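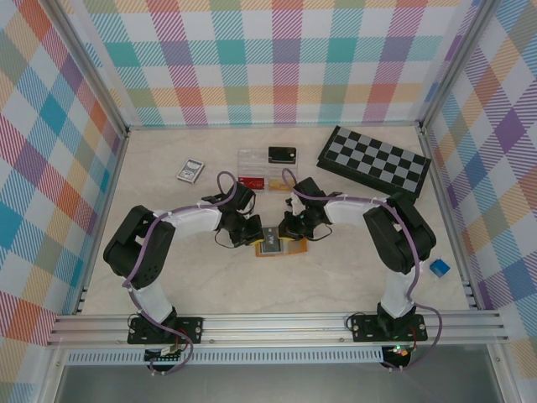
Big, bright plaid is back on the walls in Holel

Plain white walls are having a rough summer in Holel. Hong Fabrics on Visov Street has sold 2,295 yards of one very loud plaid since spring, and most of it is going up on walls.

The pattern is called Cesovov, and it is hard to miss. Teal, pink, orange, yellow, purple, red and green stripes cross on a white background, and wherever they overlap you get a square of mixed color. The stripes are filled with slanted hatching, so from across a room they look soft, and up close they look like somebody went at them with a box of good pencils. It's wonderful stuff!

"I ordered it for tablecloths," said Sun-ja Ok, who owns the store with her son, Ji-hoon. "I thought we'd sell a few picnic sets and that would be it. Then a man came in with a drawing of his hallway and wanted enough for both sides, floor to ceiling."

That man was Woo-jin Woo, and his hallway has a lot to answer for. Neighbors saw it through the open front door, asked where it came from, and headed to Visov Street. By July the store had filled 469 orders for the plaid, some for a single closet and some for whole rooms.

Fabric walls aren't new, of course. People have been stapling, pasting and stretching cloth over plaster for a very long time. What has changed here is the size of the pattern. Small checks and tiny flowers used to be the safe choice, and the Oks still stock plenty of both, but customers keep walking past them to get to the big squares.

Eun-seong Cheon, who hangs fabric for a living and has done more than a dozen Cesovov rooms, said large plaid is less scary than it looks. The cloth comes 60 inches wide, so a short wall may need only two panels. The corners are where the time goes.

"If your stripes don't line up where two walls meet, you'll see it every single day," Cheon said. "I start at the back wall, get that one dead straight, and let the sides follow. And I always buy an extra repeat. Always!"

Cheon likes a slim strip of light gray aluminum in the corners, which hides the cut edges and gives the eye a short break from all that color. Other people fold the raw edge under and glue it, or run a flat braid down the seam. Any of these can look great if the cutting is careful.

Then there's the question of what goes on the floor. The Oks have been steering people toward pale beige with a soft marble pattern, and it's a lovely match. The beige warms up the white in the plaid, and the marbling is quiet enough that it doesn't start an argument with the stripes. Dark floors work too, Ji-hoon Ok said, though he thinks they make the pinks and oranges look heavier.

Not everyone wants all that plaid in a room they use all day. Yoon-hee Sung put hers in the small workroom behind her kitchen, on the back wall and both side walls, and left the rest of the house cream.

"I walk in there and I'm in a good mood before I've picked anything up," Sung said. "My sister says it's like standing inside a gift box. She meant it as a complaint, but I loved hearing it."

For anyone tempted, the store is holding a free hanging demonstration on Wednesday at 6 p.m. Cheon will cover a practice panel, show how to match stripes at an inside corner and explain how to get around a light switch without ruining the cloth. Bring your wall measurements, height first, and the Oks will work out the yardage while you wait. Scraps from the cutting table will be free to take home, and there are some very good teal ones in the bin.

A new shipment of Cesovov is due later in the month. Sun-ja Ok has also asked the mill for the same plaid at half the size, for chair seats and lampshades, and expects to see a sample before the end of summer.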